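Potevbridge to Shift Library Hours and Close Umudwood Branch for Repairs

15 Apr 2022

The Potevbridge Public Library will change its opening hours at two branches in May and close a third while crews replace the roof and part of the heating system, the library said this week.
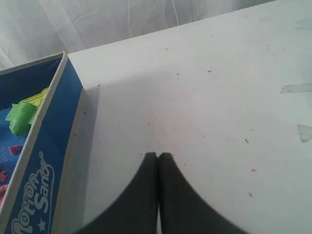 The Umudwood branch will shut on the first of the month and is expected to stay closed for 3 months. Its book drop will be locked during the work. Patrons who have items on hold there can pick them up at the Hoarau Street branch, which will stay open two hours later in the evening to handle the extra traffic.

Library director Fabrice Rey said the roof over the children's room at Umudwood has leaked on and off for years and that patching it no longer made sense.

"We had buckets out again in the winter," Rey said. "The contractor looked at it and told us we could pay for another patch or pay for a roof. The board went with the roof."

The board approved the contract with Bruneten Roofing at its last meeting. The company also did the work on the Potevbridge fire station. The heating repair will be handled under a separate contract that has not been signed yet. Rey said he expects that to be settled before the building closes.

The Umudwood building went up as a grocery store and was converted to a library later on. The flat roof dates from the store. Parts of the boiler do too, according to a report given to the board, and replacement pieces for it have become hard to find.

Most of the Umudwood collection will stay where it is, covered in plastic sheeting. The children's books are the exception. Staff will pack 1472 of them and move them to Hoarau Street, where they will go on temporary shelves near the front windows. The rest of the children's collection will be in storage and can't be requested until the branch reopens.

Story time will move as well. The morning session for toddlers will be held in the Hoarau Street meeting room at its usual hour. The after-school session for older children is on hold until a room can be found, because the meeting room is already booked by the tax help program and a citizenship class. Parents can leave an email address at either desk and will be told when a place is set.

The homework help desk will run at the main library only. Tutors will be there on the same afternoons as before.

Some residents at the meeting asked why the work could not wait until later in the year. Umudwood is the only branch within walking distance of the elementary school, and several parents said the bus to Hoarau Street takes too long for children to use it after class. One asked whether the bookmobile could stop at the school.

Rey said the library is looking at that. The bookmobile has a full route now, but a stop could be added on the way back to the garage — if the school agrees to let it use the side lot. A decision should come before the closing date.

As for the timing, he said roofing crews needed dry weather and the library did not want to go through another winter with the old boiler.

The board received 153 written comments on the plan. Most of those dealt with hours, Rey said, and a good number asked for evening service at Hoarau Street to continue after Umudwood reopens. The board has not taken that up. It would need money for another part-time position, and the budget for next year is still being drafted.

Hours at the main library will change slightly. It will open an hour later in the morning and close an hour later in the evening on weekdays. Weekend hours stay the same at both locations.

No staff will be laid off during the closure. Umudwood employees will be split between the other two buildings, with most of them at Hoarau Street.

Items checked out from Umudwood can be returned to either open branch. Due dates that fall in the first week of the closure will be pushed back automatically, and no late fees will be charged on them. Patrons with interlibrary loans should return those to the main library, where the loan desk is on level 2.

The parking lot at Umudwood will be fenced off for equipment. The sidewalk on the school side will stay open.

The new hours will be posted at all branches and on the library website by the end of the week.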